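April 11, 2024

In the morning I went to the information hour about home safety in the Teldale library. I went only to return two books, but the talk was beginning and there were free chairs, so I sat down. The subject was carbon monoxide and smoke alarms. I understood almost everything, except some words about the furnace which I wrote down to look up later.

The woman from the fire department told us that the town has 3,573 homes and that her team has visited 1,392 of them to check the alarms. Mine is not among them. She asked who had pressed the test button this month, and I kept my hands on my knees.

At home I stood on the chair and pressed the button in the hallway. It made a small sound, like a tired bird. The date on the back says August, eleven years ago. The woman said that after ten years a smoke alarm must be replaced, even when it still makes noise. So I have slept one winter too long under an old alarm, and I did not like this thought.

I walked to the hardware store before lunch. They had two kinds, the Nuvix and the Odiva. The Odiva also warns about carbon monoxide, and it costs 30 dollars more. I stood a long time in front of the shelf and bought the Odiva. My father would have bought the cheap one and been angry at it for years.
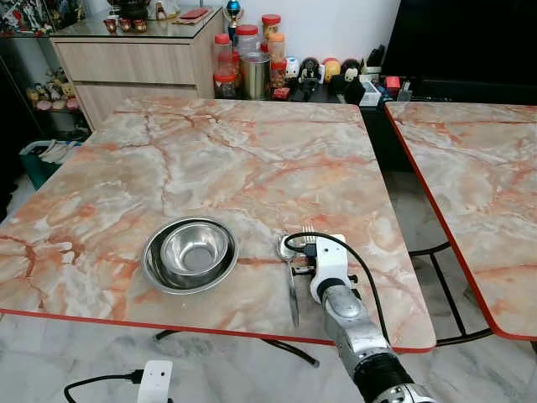 Evening

The new alarm is on the ceiling. The paper said ten minutes – I needed almost one hour, because one screw fell behind the radiator. When I tested it, Kiss ran under the bed and did not come out until I opened a can of her food. Poor cat. Now I know at least that it is loud enough.

I also filled in the card for a home visit and will put it in the mail tomorrow. They want to reach 100 more homes before summer.

Still to do: ask the landlord when the furnace was last inspected, and move the boxes away from the back door. Furnace words to look up: flue, pilot light, draft.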